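Bring back the slow train

Cheetham, 29 July 2023

I rode the stopping train from Cheetham to Plivdale last week, all 81 miles of it, and I got off at the other end wanting to do it again. The express takes half the time. I know! I've taken it for years, mostly with my eyes on my phone, and I couldn't tell you a thing about the country it goes through.

The slow one stops everywhere. At Prondar we sat for five minutes with the doors open and the smell of cut hay came right in. A woman got on with two trays of tomato plants and gave one to the boy across the aisle (his mother looked less pleased than he did). Where else do you get to see people going about an ordinary day, at window height, for the price of a sandwich?
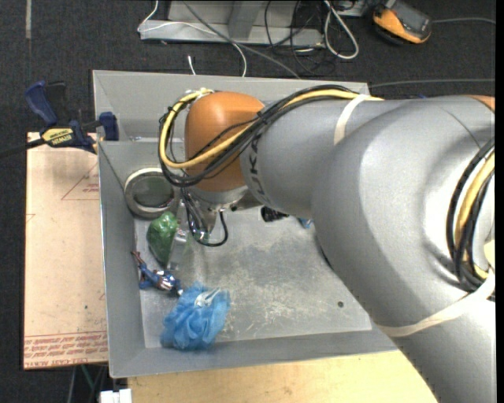 The rail company wants to drop the stopping service in January. Its case is that too few people ride it, and I'll grant that my car had plenty of seats. But look at who does ride. Relulholm has a population of 3943, no bus after lunch, and a high school two towns over. For a teenager there, that train is the weekend job, the swim team and the movies.

Merja Mäkelä, who taught me geography, used to send us out on the line with a blank map and tell us to fill it in by dinnertime. I still have mine. The rivers are in the wrong places and I love it.

So I'd keep the train, and I'd go further: print the timetable big, sell a day ticket, let people bring bikes. Over 200 of us have signed the petition at the Cheetham library, and the sheet is on the front desk until closing time. Go sign it, then go ride the thing. Sit on the left side for the river.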